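Verkari Small Appliance Reuse Program
Progress report to the funder, second reporting period
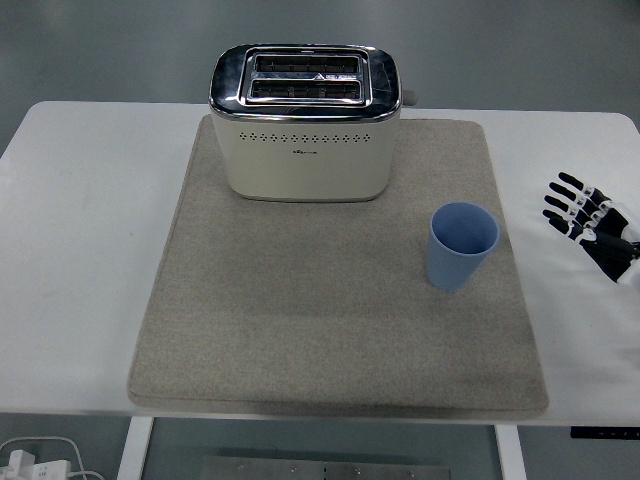 1. Period and scope

This report covers the second period of the Verkari program, ending in January. It deals with intake, electrical safety testing, repair, parts supply and training at the Jollurow depot. Collection from the outlying transfer stations is reported separately by Rangi Merrick under the transport agreement and is mentioned only where it affected depot throughput.

The program accepts mains-powered household appliances that can be carried by one person. Toasters, kettles, sandwich presses, fans and lamps make up the bulk of intake. Microwave ovens and anything containing refrigerant remain out of scope and are diverted at the gate.

2. Intake and outcomes

The depot received 1910 items in the period. Of these, 1363 passed final testing and were released to the shop or to partner agencies. A further 365 were stripped for parts and the remaining metal and plastic sent for recycling. At the close of the period 121 items were held awaiting parts. The balance was rejected at first inspection, mostly for burnt cordage, cracked housings or water damage, and went directly to the recycler.

The release target in the funding agreement was met. The target for items held was not. The agreement sets a limit of 30 days for any item on the holding shelves, and kettles waiting for replacement switch assemblies regularly exceeded it.

3. Testing

All items are visually inspected, then tested for earth continuity or insulation resistance according to class, then run under load. Heating appliances are run through three full cycles with a cooling interval between them. Toasters are also checked for carriage latch release and for cut-off with the lever held down, and crumb trays are cleared before the first cycle.

Lizeth Flores revised the test sheet early in the period. The old form recorded a pass or fail only. The new one records the measured value, the tester's initials and the instrument number. Entry time per item went up slightly and has since come down as testers became used to the layout. Paper sheets are still keyed into the register at the end of each shift. Tablet entry was trialled for two weeks and withdrawn, as the depot's wireless coverage does not reach the rear benches.

Both insulation testers were calibrated on schedule. One load tester was out of service for nine working days with a failed relay. Heating appliances were queued during that time and the backlog was cleared by the end of the following month.

4. Repair

The most common repair remains replacement of the supply cord and plug, followed by thermostat and switch faults. Element replacement is no longer attempted on toasters under the labour limit of 40 minutes per item. Mahsa Bahrami reviewed the job records and found that element jobs nearly always ran past the limit, with a high rate of return for uneven heating. These units are now stripped for latches, levers and knobs, which are in steady demand.

Bench 4 was rewired and fitted with its own residual current device. Bench 5 is still shared between repair and cleaning. We would prefer to separate the two functions and have included a costing in the attached budget.

5. Parts supply

Flarketti continued as the main supplier of cordage, plugs and thermal fuses. Deliveries were complete and on time except for one short shipment of fuses, since credited. Kettle switch assemblies come through Ñahui, whose lead time lengthened from three weeks to seven. Mercedes Rengifo has obtained samples from a second source. They fit four of the six base patterns we see most often - the other two need a different terminal spacing.

6. Training

Eight trainees began the bench course and seven finished it. Rosario Valentini delivered the electrical units and assessed the practical work. The written assessment has been shortened and the fault-finding exercise lengthened, as recommended in the last report. Two graduates have moved to paid shifts at the depot.

7. Expenditure

Spending was within budget overall. Parts ran over their line because of the kettle switches and a bulk purchase of cordage made ahead of a price rise. The overrun was offset by an unfilled half-time position at intake. The position has been readvertised at the same classification.

8. Work for the next period

Confirm the second source for kettle switches and bring the holding shelves back under the 30-day limit.
Extend network cabling to the rear benches and repeat the tablet trial.
Fill the intake position.
Obtain a decision from the funder on the Bench 5 costing. The supplier's quote lapses at the end of March.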